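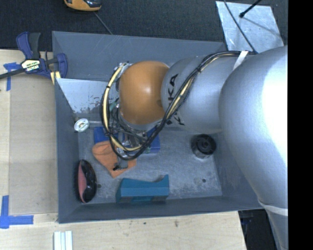 A reviewer of our first draft objected that a bin-picking arm which stops 19 times in 135 attempts has a tuning problem, that tuning problems do not need a paper, and that we should raise the force limit and move on. We did raise the limit. The account that follows is mostly about what happened then, and why we no longer trust the explanation we were given for the stops.

Figure 1. The arm over the bin during a pick, with the cable bundle running outside the links and around the orange joint. A fingertip is at the cloth.

4.2 Protective stops during low reaches

The fault first showed up in March, in the Ganholm cell. The arm would reach down into the bin, slow, and halt with a contact warning before the gripper had closed. The log gave the same line each time: external force above limit. The planner, Narnodov, treats that line as proof that the gripper has struck the floor or a wall of the bin. It then marks the object as unreachable and goes on to the next one. Most of our early success figures rest on that reading, and we now think a good share of them are wrong.

Our doubt began with the cloth. Soft items should be the last to set off a force limit, yet they were overrepresented among the stops. Either the fingertip was pressing through the cloth into the bin floor, or the force came from somewhere else along the arm. The log cannot tell these apart. It reports one number, worked out from the joint torques, and any pull on the arm is folded into it.

The cables are the obvious suspect. They are tied along the outside of the arm and loop past the joint toward the wrist (Figure 1). When the wrist turns far enough during a low reach, the loop can tighten, and a tight cable pulls back on the arm much as a hard surface would. We ran 100 further reaches into an empty bin, with the lowest point of the path set well clear of the floor. Nothing was there to touch. The arm still stopped 10 times, each time with the same warning.

We do not claim this settles the matter. The empty-bin runs used a fixed set of wrist angles, and those angles were picked by people who already blamed the cables. A payload setting that is slightly off would also produce a false force, and it would grow in some of the same poses. The Yeon calibration routine reported a good fit before and after the runs, but it checks the arm in upright poses only, so its approval means little for a reach this low.

Raising the limit made the stops rarer. It also made the arm slower to react when it did meet something solid, and we consider that a poor trade in a cell where people reach in to reset objects. We put the old limit back on Wed 16 October and have left it there.

Readers should be careful with results from similar cells, ours included. The Fanedia benchmark counts a protective stop as a failed grasp and does not ask for the pose at which it happened. A team with badly routed cables and a team with a weak grasp model would get the same score. We now save the full joint torques for the two seconds before every stop, and the reaches from March, for which we have no such record, are left out of Section 5.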